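Stundach council backs higher meal allowance for public staff

30 August 2019

The regional council of Stundach has approved an increase in the daily meal allowance paid to its employees, from nine euros to 11 euros. Liya Berhe, spokeswoman for the council, announced the decision after this morning's meeting.

The new amount will apply to 1421 workers in schools, health centres and administrative offices. It will be paid with the next salary and backdated to July. 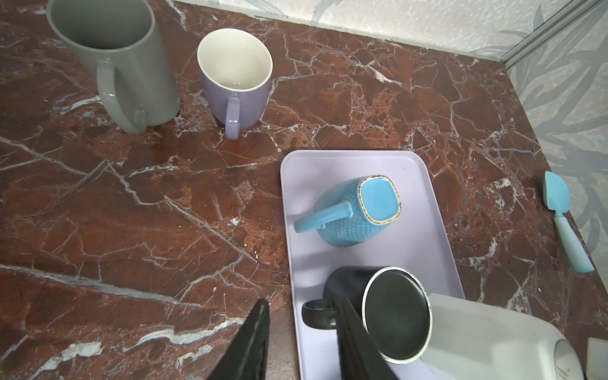

Mugs by a marble countertop's patterned wall.

Berhe said the proposal had been discussed with the two unions that represent public staff in the region. Zendanus signed the agreement last week. Etau had asked for a larger rise and did not sign, but its members will receive the same amount.

"The allowance had not changed for several years and prices have," Berhe said. The cost will be met from the current personnel budget — no extra money is being requested this year.

Workers on part-time contracts will be paid the allowance for each day on which they work more than four hours. Staff who already have meals provided, such as those in hospital kitchens, are not covered. Talks on night shifts will be held separately.

Comments (3)

marinho_reader: Good, but what about the cleaning staff employed by contractors? Same buildings, same hours.

T. from the harbour: Two euros buys a coffee and half a roll.

Olde: Does anyone know if trainees are included? The notice at our office doesn't say.

Related
Marinho bus drivers accept new rota
Council to publish list of vacant posts
Roughly 1000 apply for school assistant jobs

Contact the newsroom | © 2019 | Back to top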